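Pre-Session Checklist: Remote-Control Demonstrations, Simulated Table Cell
2019-05-03 | Ming-te Lo
Print | E-mail | 3 comments

For operators recording demonstrations on the Drokar station. Go through it before the first take of each shift and write any failure in the log.

1. Hand controller charged and paired. OK
2. Stop pedal tested with the arm moving slowly. OK
3. Operator's chair clear of the cable run. OK
4. Scene file loaded, build 242. OK
5. Laptop open on the table, compact disc lying flat near it. OK
6. Gripper opens and closes fully on command. OK, slight lag on opening
7. Arm speed limit set to the training value. FAILED, was left on the test value. Corrected and rechecked.
8. Both views streaming to the operator's screen. OK

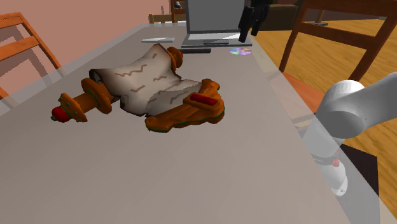
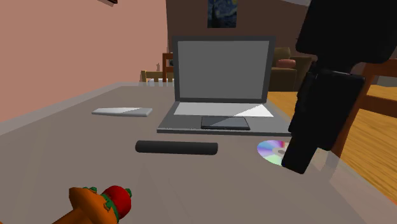

Simulated table, two views. The laptop and disc are in both; the scroll is in the first, the black gripper in the second.

9. Operator has done 2 practice runs with recording off. OK
10. Take counter matches the log. OK, starts at 102

Comment on item 6: The lag is about half a second. Wait for the fingers to stop before you lift away, or the recording will teach the arm to pull early. Grilter has the fault report.

Comment on item 7: Second time this has happened. Whoever runs speed tests must reset the limit and initial the log.

Comment on item 9: Practice on the disc. It is thin and close to the laptop, so come down slowly and keep the wrist level. If you touch the laptop, stop the take and mark it bad. Do not try to save it.

Next full inspection is in August.

Share | 2 shares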